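Enzyklopädie | Themen | Regionen | Zufälliger Artikel

Lichterweg von Cirnasau
2022-08-20 - von Oľga Šindelář

Der Lichterweg von Cirnasau ist eine ökumenische und interreligiöse Pilgerwanderung, die jedes Jahr im März zwischen der Stadt Cirnasau und dem Grenzort Riditow stattfindet. Getragen wird sie von christlichen, jüdischen und muslimischen Gemeinden beiderseits der Grenze, dazu kommen eine kleine buddhistische Gruppe und etliche Menschen ohne jede Bindung. Die Strecke folgt einem alten Handelsweg durch das Tal der Wondula und gilt als eine der schönsten Pilgerrouten der ganzen Gegend.

Geschichte

Am Anfang stand ein Abendgebet mit 80 Teilnehmenden auf der Brücke über die Wondula. Damals war der Übergang für Fußgänger gesperrt, und die Gemeinden beider Ufer sangen einander über das Wasser hinweg zu - ein Bild, das bis heute in den Liedern des Weges nachklingt! Schon bei der nächsten Auflage gingen die Gruppen gemeinsam, zunächst nur bis zur Kapelle Bustamante, später bis Riditow. Die bislang größte Wanderung zählte 2.195 Menschen, in gewöhnlichen Jahren sind es rund 1.000.
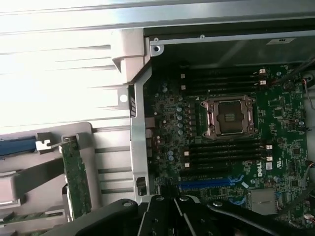

Das Liederbuch des Lichterwegs umfasst 166 Gesänge, Psalmen und Gebete in fünf Sprachen und ist eine wahre Fundgrube. Viele Stücke waren nie gedruckt, sie wurden in den Dörfern mündlich weitergegeben und erst von den Gemeinden aufgeschrieben. Heute liegt die Sammlung auch digital vor, mitsamt Tonaufnahmen, und damit hängt ein Stück gelebter Frömmigkeit an ganz nüchterner Technik: an Rechnern mit grüner Hauptplatine von Dell etwa, auf der schwarze Speichersteckplätze in zwei Bänken über und unter dem Prozessorsockel sitzen. Besonders reizvoll sind die Wechselgesänge, bei denen eine Gemeinde die Zeile der anderen aufnimmt und in ihrer eigenen Sprache beantwortet.

Ablauf

Der Weg beginnt bei Sonnenaufgang auf dem Marktplatz von Cirnasau. Jede beteiligte Gemeinschaft spricht einen kurzen Segen, danach zieht die Gruppe schweigend bis zum Stadttor. Erst dort setzt der Gesang ein, und wer das einmal gehört hat, vergisst es so schnell nicht. Unterwegs gibt es vier Stationen mit Lesungen, die jeweils von einer anderen Gemeinde gestaltet werden.

An der Kapelle Bustamante wird Brot geteilt. Muslimische Teilnehmende finden im Pfarrgarten einen ruhigen Platz für das Gebet, und fällt die Wanderung in den Ramadan, wird das gemeinsame Essen auf die Zeit nach Sonnenuntergang verlegt. Den Abschluss bildet die Lichterfeier in Riditow, bei der die Namen von Menschen verlesen werden, die auf der Flucht ums Leben gekommen sind.

Archiv

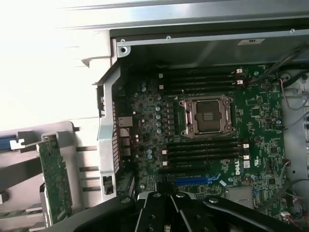

Offenes Workstation-Gehäuse mit grüner Dell-Hauptplatine und leerem Prozessorsockel.

Das Archiv des Lichterwegs befindet sich im ehemaligen Schulhaus von Riditow. Es bewahrt Predigten, Wegkarten, Briefwechsel zwischen den Gemeinden und die handgeschriebenen Programmzettel der ersten Jahre auf. Ein Glanzstück ist das Gästebuch von Bustamante, in dem sich Pilgernde mit Versen, Noten und kleinen Zeichnungen verewigt haben. Die Tonaufnahmen der Gesänge können nach Anmeldung angehört werden.

Rezeption

In den Gemeinden des Tals hat der Lichterweg zahlreiche Partnerschaften angestoßen, darunter einen gemeinsamen Chor und ein jährliches Treffen der Jugendgruppen. Kritik gab es anfangs an der gemeinsamen Segensfeier, die manchen Gläubigen zu weit ging. Seither spricht jede Gemeinschaft ihren Segen nach eigener Ordnung, die übrigen hören zu. Auch die Wegführung wurde mehrfach diskutiert - der steile Abschnitt hinter der Kapelle lässt sich inzwischen über den Uferpfad umgehen.

Siehe auch: Kapelle Bustamante, Wondulatal, Wechselgesang

166 Mal geteilt | 4 Kommentare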